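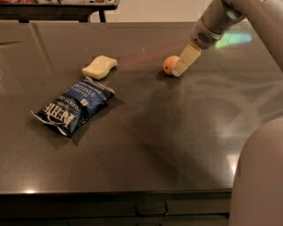
Hi, and welcome to Drostport Bird Walks! I'm Jadwiga Kubiak, and I started this little company after years of dragging my friends out to the marsh before breakfast (most of them forgave me, and one of them now drives the van). We run small guided birding trips along the coast and up into the Lemley hills, plus one longer trip every May that fills up faster than I can answer my email.

I grew up in a house with a feeder outside every window, so I never really had a chance. My own list for the county stands at 288, and yes, I'm still sore about the bittern I missed while I was tying my boot.
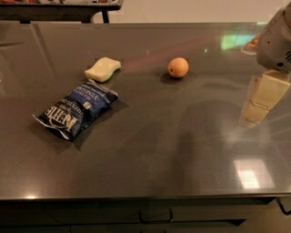 Our groups are never bigger than five guests, with two guides. I like it that way - everybody gets time at the scope, and we can stop for a warbler without holding up a whole busload. You don't need to know anything before you come. If you can tell a duck from a gull you're ahead of where I was on my first walk, and we have binoculars to lend if you let me know your size of hands and whether you wear glasses.

The long trip goes to Prikico, where we stay at the Bermúdez family's guesthouse and walk out straight from the back gate. The top trail climbs to almost 3000 feet, so bring real shoes and a warm layer, even if it looks like T-shirt weather at the bottom!

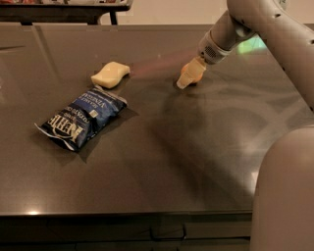
Food on our day walks is simple. We pack sandwiches, fruit and a big thermos of coffee, and I bake something if I'm up early enough. You're welcome to bring your own snacks too, but please open anything in a crinkly bag like that blue one of potato chips back at the van - I have watched a very nice rail vanish into the reeds over less. Tell me about allergies when you book and I'll plan around them.

The best way to reach me is the contact form, usually after 7 p.m. when I'm back indoors. If you don't hear from me in a couple of days, check your spam folder and then try again. I do read everything, and I love hearing what's turning up at your feeder.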